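Tue 11 June

Second week with the Gritholm kit, and today I had it almost for the whole day to myself. I write this in the evening, while I still remember the details, because in August we must tell Tóth if we keep it or send it back.

The price is still in my head when I work with it. The kit costs 3718 for the gripper, the mounting parts and the license of the software, and then it is 696 for each year of support. The arm we had already, so it does not enter in this sum. For our small workshop in Florkia this is not a small decision. I would like to be fair to the product, but I would also like to be sure.

In the morning I did the calibration again. The manual says it takes ten minutes. I needed almost one hour, and half of this time I was looking for a menu that has a different name in the new version of Ultgate. The manual still shows the old name. I wrote to support and they answered before lunch, very politely, with a corrected page. This I must put on the good side.

After lunch I started with the sorting of toys. I like the toys better than the metal parts which Tóth recommends for the first tests. The cubes are simple. The gripper comes down, closes, goes up, and I have not much to write about it. The soft shapes with the limbs are another matter. If the fingers close on one limb, the toy turns, and then it falls next to the bowl or on the edge of it. I changed the grip force three times. In the end I left it lower than the recommended value, and the height of approach a little bigger. It became better, but I would not say that it is solved.

By five o'clock the log said 219 picks, and around 100 of them were with the soft toys. I will not calculate a percentage today. I moved the settings too often, and a number from such a day would be only decoration.

What I like: the arm moves calmly near the table, and I am not afraid to stand beside it with the stop button in my hand. What I do not like: after every pause the program wants to go to the home position first, and one cannot switch this off. With many short tests it takes a lot of patience. I asked also about this, but here no answer yet.

The last try before I went home was again with the orange-red one, because it is the most difficult for me. I put the green cubes and the dark blue one close to it, so that the fingers have less free space. 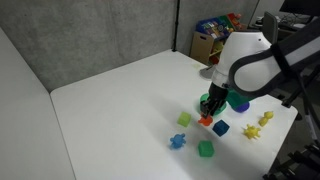 For tomorrow

Save the settings under a new name before touching anything. Print the corrected page from support. Ask Tóth if the softer fingertips are included in the price or if they come extra.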